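I got to the Dellurside open day on Thursday with wet shoes and no breakfast, so the first thing I can report on is the coffee, and it was good. The second is the parking. Use the lot behind the bus garage, because the front one was full by 9!

The tour proper starts with a safety talk from Renata Garrido, who runs the floor rules for Tramora, the outfit that has the upstairs labs. I was braced for slides. She handed out a laminated card with 4 rules on it and made us read them back to her out loud, like kindergarten, and you know what, I can still recite them. Hands off the table while the power is on. One person calls the start and the same person calls the stop. Check your cables before every run. Write down what happened before you touch anything.

That last one is where people slip, she told us. They see something land a bit crooked, they reach in and fix it, and then the log says one thing and the table says another. Her logbook was up to entry 2851 and she let us flip through it (lots of coffee rings, very neat handwriting).

Then on to the two-handed station, which I'd been looking forward to since the flyer came. 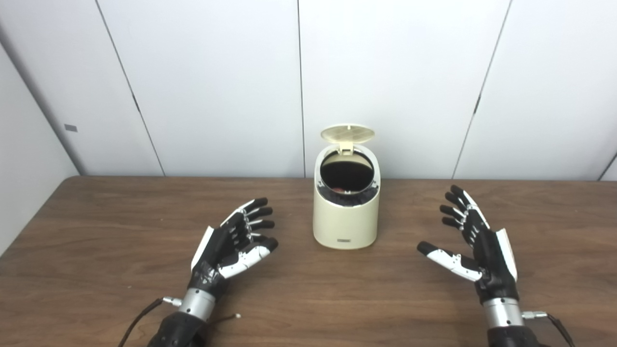
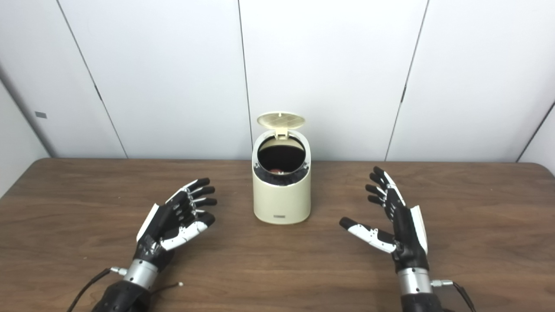
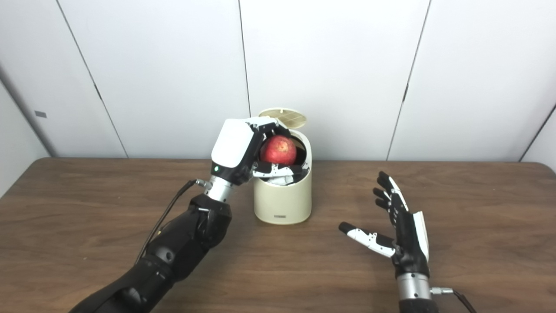 The two-handed station upstairs at Dellurside. The apple is in the left hand in the last picture.

I asked why the table was kept so plain, and got a whole speech, which I loved. Their house rule is that if a thing isn't part of the task, it doesn't live on the table. Same goes for where the hands wait between tasks: it's written down, and anybody walking up should be able to tell at a glance whether they're in the right spot. My shop could use that rule for the band saw, let alone a robot.

There was a bit of back and forth over cables. A man from Elley wanted to know how often they get looked at, and Renata said every 300 runs for the full inspection, on top of the quick check. He thought 700 would be plenty. She did not! They were still at it when we got moved along to the Ruotsalainen room, where it was mostly posters and a very warm radiator, and I dried my shoes.

I came home with the card, two pens and a blank copy of their log sheet. The sheet has a column headed "who called stop," and I've already copied it for our place. Next open day is in October, and they want you to sign up at the front desk this time.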